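Guides > Ludis Textile Room > Knitted goods > Section 4

Section 4: Folding and storing thick ribbed knits

Reading time: 4 min

This section is for heavy knitted pieces with a ribbed edge, such as hats, warm sleeves, collars and leg warmers. Thin jersey is treated in the section before. 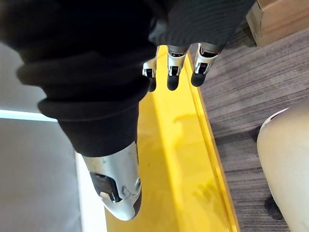 Before you begin, the piece must be fully dry also inside the folds. A thick rib keeps water much longer than the flat part beside it. Press the fold between two fingers and wait a moment. If it feels cool, leave the piece on the rack until the next morning.

4.1 Preparing the place

1. Wipe the worktop with a cloth and let it dry.
2. Take off rings and bracelets. A knit loop catches on them very easily.
3. For dark knits, choose a light or bright surface. Black rib on a dark table is tiring for the eyes, and a pulled loop can be missed.
4. Put the Grumasel lint brush and the storage box within reach.

Note: The lint brush is for dry wool and wool mix only. Do not use it on pieces with a brushed inside.

4.2 Turning the cuff

1. Lay the piece flat with the opening toward you.
2. Open the edge with both hands. Do not pull at one point only.
3. Roll the edge outward one time, slowly, until the roll lies even all around.
4. If the piece has a narrow band under the roll, leave this band as it is. It should stay tight.
5. Smooth the roll from the seam to the front. Repeat on the other side.

CAUTION: Do not turn the cuff two times before storage. The double roll presses the ribs flat, and after a winter they will not come back completely.

CAUTION: Never hang a heavy knit by its cuff.

4.3 Folding

1. Fold the long sides to the middle. Small pieces such as hats need no side fold.
2. Fold from the closed end to the opening, so the cuff comes on top.
3. Let the fold stay round. Do not press it with the hand or with the iron.
4. Put heavy pieces at the bottom of the box and light ones over them.

The standard Wirnholm box can carry up to 200 pieces of thin goods, but for thick rib please fill it only until the lid closes without force. If you must push, take a second box.

4.4 Labels

Write the color, the size and the month of storage on the label, for example "black, M, November". Put the label on the short side of the box. Order number for spare labels is 3,677, and for spare lids 1,373. Both are ordered from Sobczak with the form in the last section.

Note: Old labels must be removed completely. Glue which stays on the box will collect wool fibers.

Comments (3)

Reader, Friday: Step 3 of 4.2 is good, but for very stiff rib I roll half, wait some minutes, then roll the rest. Goes more even.

Reader: Is the spare lid also for the older low box? I ordered it and it sits a bit loose.

Reader: Please add something for moths. We put cedar in the boxes but I don't know if the dark wool takes a stain from it.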